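Section 3: Getting the cables in

By now the tower should be out of its box and standing up on a table (if you're still wrestling with the packaging, go back to Section 2, I'll wait). I'm Yeshi Kassa and I wrote this guide for everyone at Hidbridge who has been sent one of our black desktop towers and would like it working before lunch. I've set up a fair few of them, and I've made most of the mistakes below at least once.

What you need for this section: the power lead, the network cable, the cable from your screen, your keyboard and mouse, and a bit of elbow room. A torch is handy if your desk is in a dark corner like mine.

1. Turn the tower so its back is facing you. I know it's tempting to leave it where it is and feel your way round, but please don't! Every bent pin I've ever seen came from somebody plugging in by touch.

2. Check the power switch on the back is off. Leave the power lead out altogether for now.

3. Have a look over the back before you touch anything. The slotted strips belong to the expansion cards and the patch of small round holes is for air. Nothing plugs into either of those. You want the panel with the ports on it.

4. Lay your cables out loosely on the table with the plug ends nearest the tower. Unwind them fully and take off any wire ties. If a cable is still coiled it'll fight you the whole way.

5. Start with the network cable. It has a clear plastic plug on the end, and the coloured wires show through it if you hold it up to the light. There's a little springy clip on one side. Match that clip to the notch in the socket.

6. Hold the plug by the boot (the rubbery sleeve just behind the clear part) and bring it up to the port straight on. Push until you hear it click, then give it a very gentle tug. If it slides out again, the clip hasn't caught, so have another go.
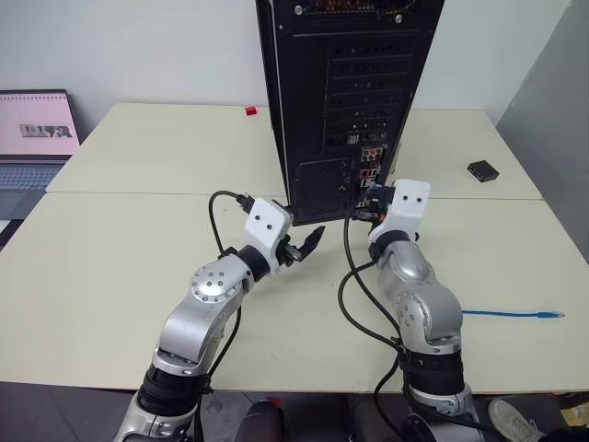
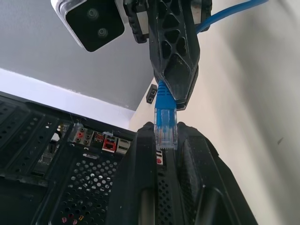 Fig. 34. Network cable with a blue boot, and the back of the tower.

Note: some of the network cables we send out are blue and some are grey. They do the same job, so don't worry if yours doesn't match the figure.

Caution: the network port is not the only squarish hole back there. A USB plug will go a surprising way into a network socket if you lean on it, and Kidus Hailu in support has had to fish out the results. If a plug needs force, stop and look again.

7. Next, the keyboard and mouse. Any of the USB ports will do. I like to use the ones on the back and keep the front ones free for memory sticks, but that's just me being fussy.

8. Now the screen cable. If your tower has screen sockets in two places, use the lower set, down among the expansion slots. Those belong to the graphics card, and the upper ones may well give you a blank screen. If your plug has thumbscrews, do them up finger-tight and no more.

9. Gather the slack behind the tower and tie it loosely. Keep it well clear of the round holes, and leave enough spare that you can turn the tower round again without unplugging the lot.

10. Power lead last. Push it right home (it goes in further than you'd think), plug the other end into the wall, and flick the switch on the back to on. Nothing will happen yet, and that's fine. The start button is on the front and we'll get to it in Section 4.

Note: if your cable run is longer than the lead we've supplied, please ask Lemlem Tefera for a longer one before you go joining two together. She keeps plenty in the Olline store cupboard and she's very quick about it.

If the network light stays dark once you've started up, try these in order:

Unclip the network cable and click it back in, at both ends.
Try a different wall socket.
Swap the cable for one you know works.
Ring support and ask for Kidus.

Last checked 3 Jun 2021. Next: Section 4, Switching on for the first time.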